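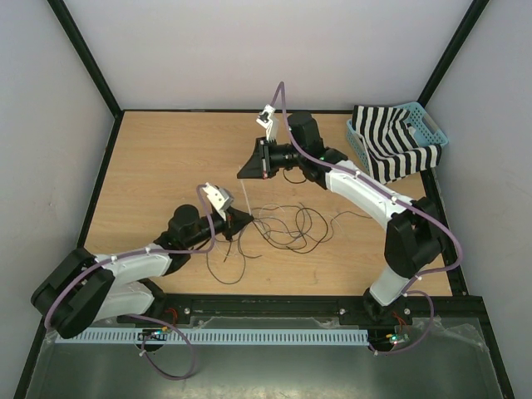
Light tan top, faint grain, thin black edging, pale walls on three sides.

Gollwood workshop, finishes notebook
15th November

Carrying on with the table top finishes for the Ridville library job. The July panels have now had a full summer and most of an autumn, so they came down from the rack this morning and I went over them under the lamp and then again by the window.

Reminder of what they are, as the labels on the backs are fading and need redoing in pencil. All are ash, from the same board, planed and scraped and then sanded. A is Bavska hard oil, the clear one. B is Bavska with the white pigment in it. C is the Quaye water varnish, satin. D is Quaye over a thin coat of Bavska, left a fortnight in between. E is soap flakes, put on hot and buffed off. F had nothing and is there to compare against.

Colour first. Ridville want the reading tables to stay pale and have said so more than once. A has gone yellow. I thought so in September and didn't want to believe it, but put next to F there's no arguing. It's a warm yellow and plenty of people would like it on a kitchen table. B has held much better, a touch cooler than bare wood on the day it was done and now a shade warmer than that, so close to where the fresh ash started. C is the nearest to no change at all. It does look slightly grey at the end grain, and flat generally, as if there were a sheet of something between you and the timber. D has yellowed under the varnish, less than A. E is pale and dry looking and very nice, and I would have it at home. F has darkened more than I expected, which ought to be pointed out to Ridville before they blame a finish for it.

One half of each panel was covered with card. The line is sharp on A and F, just visible on D and E, and I had to tilt B and C to find it. Worth warning the library about leaving lamps or book stands in the same spot for the first summer.

Water. Drops of tap water left on each panel under an upturned jar for 45 minutes, wiped with a dry rag, then looked at again after lunch.

A – faint ring, gone by the afternoon.
B – same, slightly slower to go.
C – nothing.
D – nothing.
E – raised grain and a dull ring, still there at the end of the day. Came back with a fresh soaping but you could feel where it had been.
F – a mess, as it should be.

Did the same with cold tea. A and B both took a light stain that came out with a damp cloth and a little of the Bavska cleaner. C and D wiped clean. E stained and stayed stained. That rules out soap for a public building as far as I'm concerned, though whoever looks after the tables would only have to be a bit keen for it to work. I wouldn't bet a job on that.

Scratches. Drew the blunt end of the scriber across each panel with the weight on top, same as last time. C shows a white line, and that is the thing I dislike about it. The mark is in the film and the eye goes straight to it. A and B dent more than they scratch. Rubbed a little oil into the mark on B with the grey pad and after that I couldn't find it without knowing where it was. D behaves like C, white line and all, and then you have two products to repair instead of one.

So B or C, and it comes down to who will be repairing them. If Ridville want to forget about the tables for years and then have them stripped, C. If they're happy for someone to go over them with a rag once a year, B, and they'll look better for it the whole time. I lean towards B. Put it in the letter as a recommendation with C as the alternative and send both panels with the letter so they can handle them. Don't send A, somebody will fall for the colour and we'll be having this conversation again in two years.

Sanding notes, separate from the above but I'll lose them otherwise. The July panels were all taken to 180. I did a further offcut to 240 last week and another to 320, both with Bavska white. The 320 one hardly took any pigment and looks closer to A. It's also blotchy where the scraper had burnished it. The 240 is better but patchy near one knot. Stay at 180 for the real tops, and stay off the scraper for the last pass. Water the surface once and knock the whiskers back by hand with a used sheet. Did this on one half of the offcut only and the difference is easy to feel.

The extractor bag was nearly full when I got to it, which explains the dust in the first coat on that offcut. Emptied. It wants doing before each finishing day and not whenever it occurs to one of us.

Application of the white oil. The tin says to stir and that's an understatement. The pigment sits at the bottom like putty. Scrape it up with a flat stick, stir, leave it for a few minutes and stir again, then decant into a wide tub and keep stirring the tub as you go. The last third of the old tin was much whiter than the first, and I'm fairly sure that's why B has one edge paler than the other. For the Ridville tops we should mix the tins together in the big bucket before starting so all the tables match.

Thin coat, worked in with the white pad, then wiped off with cotton. Wipe along the grain at the end or the pigment leaves swirls. These don't show until it's dry, by which time it's too late. I had to sand one back. Leave 30 minutes before wiping in a cold shop. In summer it was going tacky well before that.

Rags. Hung out flat on the line outside, every one, before going home. They don't go in the bin and they don't go in a heap on the bench. Found two screwed up behind the vice on the finishing bench this week. They were dry and no harm done, but oil rags can catch fire on their own and everyone here knows it.

Coverage. Weighed the tin before and after doing the big offcut and used 3 grams on it for the second coat, so little that the kitchen scale is hardly up to it. First coat was far more. I'd like to do this again on a full-size top before ordering, as scaling up from an offcut always leaves me short. Job sheet is 308 if anyone is booking materials against it. The last order of pads went on the wrong sheet and I've moved it over.

Edges. The drawings from Ridville have a square edge with a small chamfer, and want it painted dark. I tried a black oil on the edge of one offcut with the white oil on top and the two bleed into each other at the corner, whichever is done first. Masking helped until the tape came off and took some black with it. Next try: do the top completely, let it cure for a week, then shellac the chamfer and black the edge with a small roller. The other way is to glue on a strip of already blackened timber and flush it off, but then the sanding marks it and you're touching in anyway. A dark edge does make a pale top look crisper, so I can see why they want it. I'd just like it not to take longer than the rest of the table.

Timber. The second lot of ash came in from the yard and is browner in the heart than the first. Enough sapwood to make up the tops if we're choosy, with the brown going into rails and the undersides. Laid the boards out on the floor by colour and chalked the ends. Please don't restack them. Moisture was fine on the ones I checked, a bit high in the widest board, so that one stays in stick near the heater until after the others are machined.

To do:
Relabel the July panels, pencil, both ends.
Letter to Ridville with B and C, and say that bare ash darkens too.
Ask Quaye whether the matt version shows a scratch as white as the satin does. Their data sheet only talks about hardness.
Order Bavska white, one batch number for the lot if they can manage it.
Edge test as above, on two offcuts.
New cotton rags, the last bale was half polyester and dragged.
Put A, D and E back on the rack, window side, other way up from before.

The heel of a hot mug still needs testing on B. I forgot it today and the kettle end of the shop was cold by the time I remembered. Will do it first thing and write the result in under here.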